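Tarton Finger Pads, Replacement Set for the Wurnach Hand-Held Gripper
Part 207, sold in sets of 2

If you bought your Wurnach gripper before October, please read this page all the way through before you order, because a good many of you won't have to pay for anything!

We've had a run of letters lately about fingers that close nicely and then won't let go. You squeeze, the jaws meet, you ease off – and the pads hang on to whatever they've got. With a block or a cup you'd hardly notice. With thin cloth it's another story, and we're sorry to say a few folks have had straps stretched and trim torn while they were trying to work the jaws loose. The trouble is in the pad compound from one early batch, which turns tacky with age and grabs at fine knits and lace.
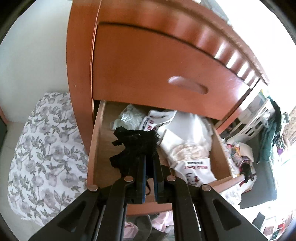

Olga Nieto wrote to us that drawer work was where it caught her out, that she'd had a thin strap stay stuck between the pads with the jaws wide open, and that she now stops and peels the cloth away by hand before going on. She asked whether cleaning would cure it. It helps for a day or two, we told her, but the stickiness comes back.

So, what to do. Press the two pads together, hold them a moment, and open the jaws slowly. If they cling at all, stop using the gripper on fabric and send us the serial number. Numbers from 100 through 757 get a free set, postage included. Please don't yank on a caught garment, and keep your own fingers clear of the linkage while you free it – those joints can pinch.

Fitting takes a small screwdriver and a little patience. Teodoro Robles at our Draltthorpe shop will gladly talk you through it.

Page updated 21 June 2018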